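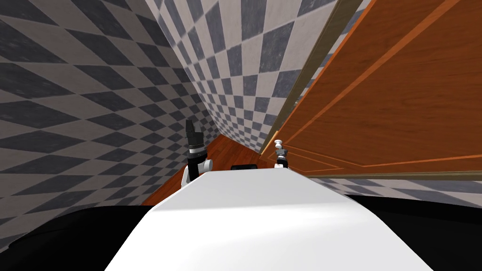
I've been trying to decide what to do with the box room for months, and this week I finally gave in and admitted it wants to be a sewing room. It's tiny, and everything I own seems to be bigger than I remembered when I try to fit it in there. A cramped corner is pretty much what I've got to play with, so the cutting table has to fold or it isn't coming in at all!

I went over to Brurton for a look round the shops (40 minutes on the bus, never again in the rain) and came home with a folding table, two tins of white paint and far too much cotton lawn. The lawn was on offer. I have no defence.

The machine is my old one and it's going under the window, where the light's best until teatime. After that I'll need a proper lamp, and I still can't choose between a clip-on one and something on a stand. Any thoughts, please shout in the comments.

Fabric is the real problem. I've got nearly 7 boxes of it, mostly bought in April when I was convinced I'd make curtains for the whole house. So far I've made one pair, for the downstairs loo, and they're a bit short.

Painting starts tomorrow if I can find the roller.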